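FOR IMMEDIATE RELEASE

Prando announce second album Fotville, out this autumn on Wiltel

2020-08-11

Prando will release their second album, Fotville, on Wiltel this autumn. The record has 16 tracks and was produced by Graham Lockwood. It will be available on double vinyl, CD and all the usual digital services. The first single, "Ferry Weather", is out today.

The album was written by singer and guitarist Villads Skov and recorded by the full band, with most of the playing done live in one room. It takes its name from the town where Skov grew up and where the band played their early shows.

"Ferry Weather" opens the record and will be familiar to anyone who saw the band on their last tour, when it was played most nights under the working title "Slow Boat". The album version is shorter and faster, and has a new final verse. A live recording of the older arrangement is included as the B-side of the seven-inch single, which can be ordered from the Wiltel shop from today and will be sent out as soon as it is back from the pressing plant.
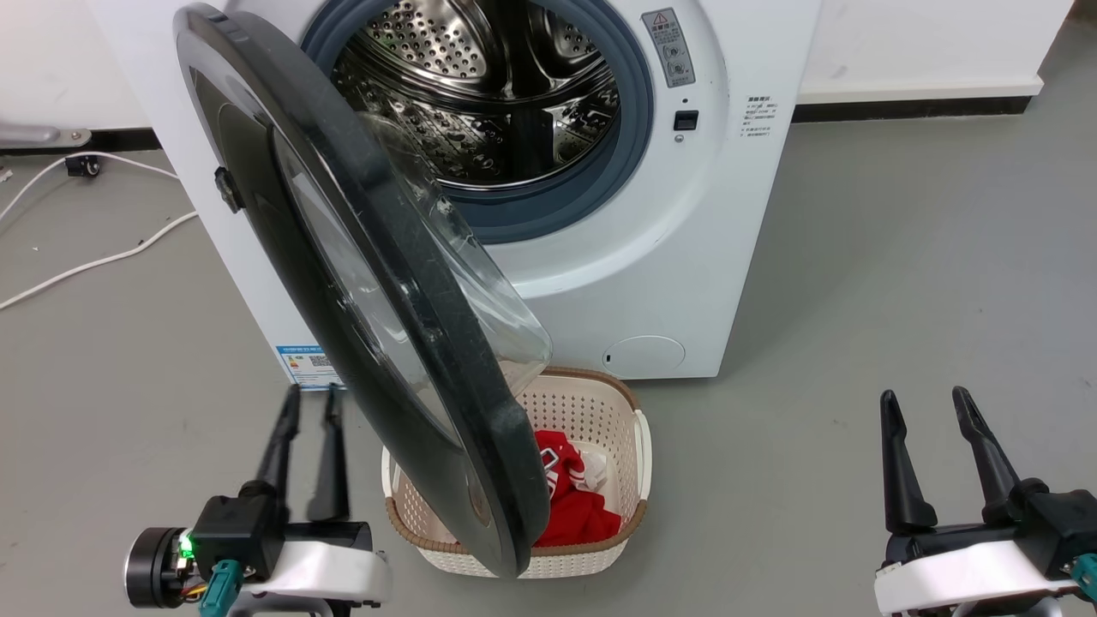

The washing machine with its door open.

Work on Fotville began with a set of home demos that Skov made on a portable recorder. He brought more songs to the band than they could use, and the early rehearsals were spent deciding which ones worked with drums and which were better left as they were. Two of the home demos appear on the album almost unchanged, with only bass and a second voice added. These are "Kiosk" and "The Long Table".

"I had expected to throw the demos away," said Villads Skov. "We tried 'Kiosk' as a band song several times, in different keys, and it was fine, but everyone kept asking to hear the tape again. In the end Graham put the tape up on the speakers and asked what was wrong with it, and I couldn't tell him."

The remaining songs were recorded with the whole group playing together. Guide vocals were kept where the performance was good, even if a word was slightly off. There are few overdubs. The string parts on "Harbour Committee" and "A Light in the Annexe" were arranged by keyboard player Frandsen, who goes by his surname on all the band's records, and played by a quartet of his friends from music college. He also plays the pump organ heard throughout the second side.

The sessions were finished before April. Mixing was done afterwards, with the band and Lockwood working from their own homes and sending files and notes to each other. The mixes took longer this way than had been planned, and the release was moved from the summer as a result. Wiltel and the band would like to thank everyone who ordered early and waited.

Fotville follows the band's debut, Borrowed Coats, which was recorded quickly and has a rougher sound. The new album has more slow songs and more space in the arrangements. Drummer and bass player are often asked to do very little, and on "Everyone's Bicycle" the drums do not come in until the last chorus. There are louder moments too, among them "Return Ticket" and "Paint on the Railings", which are closest to what the band sound like on stage.

The words deal mainly with the town and the people in it. Skov moved away after school and went back to stay while he was writing. Some of the songs are about places that have since closed, such as the cinema in "Late Showing" and the dance hall in "Coats on the Floor". Others are about people, with the names changed. "Paint on the Railings" is about a summer job, and "Harbour Committee" is taken from the minutes of a public meeting that Skov found in the local library, with some lines sung word for word.

"People there have asked me which song is about them," said Skov. "I've told all of them it's the nice one. I don't know what will happen when they hear the record and there are several nice ones." 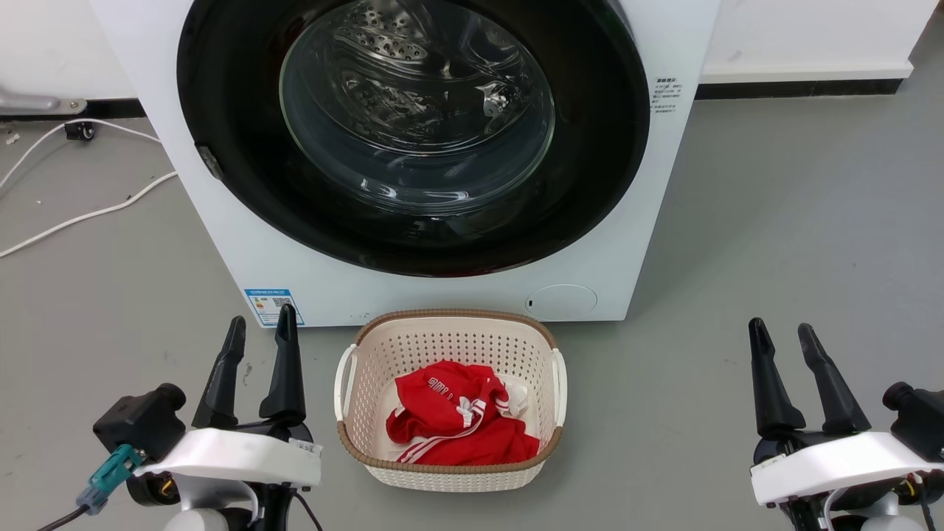 Graham Lockwood said the running order had been the hardest part of the job, and that he and the band had disagreed about it until the day the album was sent to be cut. He had wanted to end on "Return Ticket", he said, and still thought it would have worked, but he had come round to the quieter ending when he heard the test pressing from start to finish. He added that he hoped people would play the four sides in order at least once before picking favourites.

The band used the same approach to sound all the way through. Amplifiers were kept at the volume they would be at in a small club, and the microphones were left in the same positions from one song to the next so that the record would sound as though it had been played in a single evening. Vocals were recorded in the room with the other instruments wherever this could be managed. On "Everyone's Bicycle" the door to the corridor was left open and a microphone placed outside, and this is where the echo on the voice comes from. No artificial echo was used on that song.

Double vinyl was chosen for reasons of sound as well as length. A record of this kind can be squeezed on to fewer sides, but the quiet songs lose detail when this is done. The vinyl edition comes in a gatefold sleeve with a printed insert containing the full lyrics and a short piece of writing by Skov about each song. The CD comes in a card wallet with the same text in a booklet. Buyers of either format from the Wiltel shop will receive a download of the album on release day.

There will also be a limited edition of the vinyl on sea-green discs, sold only through independent record shops. Shops that would like to stock it should contact the Wiltel trade desk in the usual way. Customers are asked to check with their local shop before travelling, as opening hours may differ from normal.

A second single, "Coats on the Floor", will follow shortly before the album. It is the only song on Fotville not sung by Skov alone – the verses are shared between him and Frandsen, who has not taken a lead vocal on a Prando record before. The band say that he was talked into it after singing the part as a joke in rehearsal, and that the take on the album is the first one he did with the tape running.

Live dates

Prando had planned to play a full tour to go with the album. Those concerts have been put back and new dates will be announced when the venues are able to confirm them. Tickets that have already been bought remain valid for the new dates. Anyone who cannot attend on the new date will be able to get a refund from the place where the ticket was bought. Please do not contact the band about refunds, as they are not able to deal with them.

In the meantime the band have filmed a concert of songs from the new record, with a few older ones, at the assembly hall in Fotville. It was played without an audience and lasts for over 40 minutes. The film will be shown online on the evening before the album comes out and will stay up through the following weekend. It is free to watch. Details of how to see it will be sent to the band's mailing list and posted on the Wiltel website.

The concert was recorded by Lockwood and includes a version of "Borrowed Coats", the title song of the debut, with the string quartet. There are no plans at present to release the concert as an album.

"It was odd to finish a song and hear only the fridge in the kitchen next door," said Skov. "But the hall is where I saw my first band, and it was good to be on that stage again. I'd like to go back and do it with people in."

Track listing

Ferry Weather
Paint on the Railings
Late Showing
Kiosk
Harbour Committee
Everyone's Bicycle
North Quay
Coats on the Floor
The Long Table
Return Ticket
Winter Timetable
A Light in the Annexe
Small Change
What the Dentist Said
Gulls
Leave the Key

About Prando

Prando formed in Fotville, where they rehearsed in a room above a bakery and released their first songs on home-copied cassettes. Their debut album, Borrowed Coats, was released by Wiltel, and the band have since toured as headliners and as guests of other groups. Villads Skov writes the songs. The arrangements are credited to the whole band.

About Wiltel

Wiltel is an independent record label. It releases rock, folk and songwriter records on vinyl, CD and download, and runs its own mail order shop.

Notes for editors

Advance copies of Fotville are available as a download or stream for review. CDs can be posted on request while stocks last. Vinyl review copies are not available for this release.

Villads Skov is available for interviews by telephone and video call. Graham Lockwood is available for interviews on the recording of the album. Requests should be sent to the Wiltel press office and should say which publication or programme the interview is for, along with the deadline.

Please write the band's name as Prando, with only the first letter in capitals and without "The". The album title is Fotville. Radio edits of "Ferry Weather" and "Coats on the Floor" can be supplied by the press office.

ENDS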